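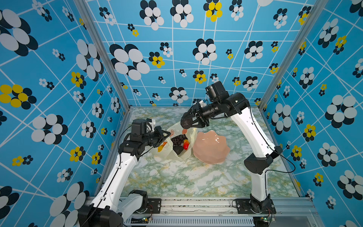
The builder behind Waaka, a two-armed fruit sorter in a shared workshop in Pusstead, is happy to talk, and at length. "I started in January with one arm and a lot of patience," she says, laughing, "and then of course I wanted a second!"

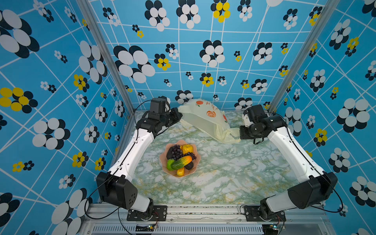 "The bag is the hard part, much more than the fruit -- it folds wherever it likes, and I've rewritten that bit of the program so many times." 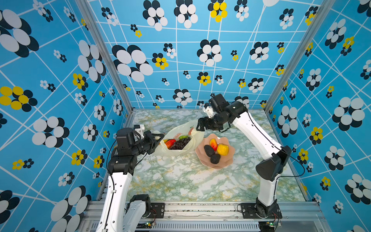 What comes next

"Softer fingertips, I hope, and then we'll see."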